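Evamico Upholstered Bench: Review

The Evamico bench was purchased for the reading room of the Drelemstead residents' library, where it replaced a pair of vinyl seats that had split along the seams. It was assessed over 14 weeks of ordinary use, and the findings are set out below for other institutions considering the same model.

Delivery from Warnach was made on the day agreed. Assembly is limited to fitting the legs and requires one person and the key supplied. The cover is offered in 3 shades, of which the grey-green was chosen. The woven cloth is finely speckled, and small marks are less apparent on it than on a plain fabric.

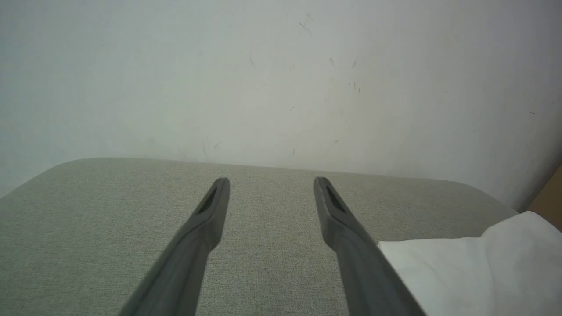
Kristof Van Damme remarked that the seat was firmer than he would have wished for a full afternoon, and that readers of slight build might find it a little high. The point is accepted. The padding has softened slightly over the period, but the bench remains better suited to short sittings.

Cleaning has presented few difficulties. Spilt tea was blotted with a white cloth and cool water, in accordance with the leaflet, and left no ring. Pencil proved more stubborn. The cover cannot be removed for washing, a serious omission at a price of £119.

The bench is recommended for entrance halls and waiting areas. For study rooms, the Nava model, with its removable cover, should be considered first.

Reviewed by Els Verschueren

Contact us | © Drelemstead Residents' Library | Back to top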